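Cable slack at the wrist on a bin picking cell – how much is acceptable?

Posted by Lieven Jacobs

We are writing the inspection sheet for a bin picking cell and I can't find a clear rule for the cable loops at the wrist. The arm is a KUKA over an open sheet-metal bin. Our draft says loops must stay above the bin rim in every taught pose, but the pick poses are computed, so "taught" covers very little.
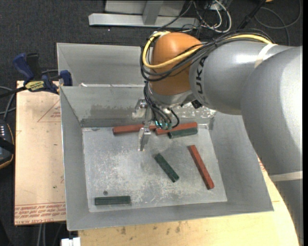
Wrist and gripper over the bin, with red and green test blocks.

Do you set a fixed limit in mm, or test it by motion? The sheet has to be ready Thursday.

Leanne Tapley

By motion. A fixed length means nothing once axis 5 and axis 6 both turn. What we use at Gornness:

Limit the joint ranges in the controller first, then dress the cables to those ranges.
Run the four bin corners at minimum depth and both extremes of axis 6, at reduced speed, with everyone outside the guard.
Repeat at production speed for 100 cycles. Any contact between a loop and the bin wall is a fail.
Mark each cable at its clamp with paint pen. If a mark moves more than 2 mm, redo the clamp and start again.

Keep air hoses and signal cables on separate ties. Record the joint limits on the sheet – otherwise someone widens them later and the test is void. Also check the minimum bend radius on the cable data sheet, for moving use and not the static figure.

Donnie Matheson

We just zip tie it tighter. Never had a problem at Serra.

Ewan Galbraith

Tighter is how you pull a connector. Leanne's list is fine, but add the bin clamps. If the bin shifts, your corner poses are wrong. We check ours every 12 shifts.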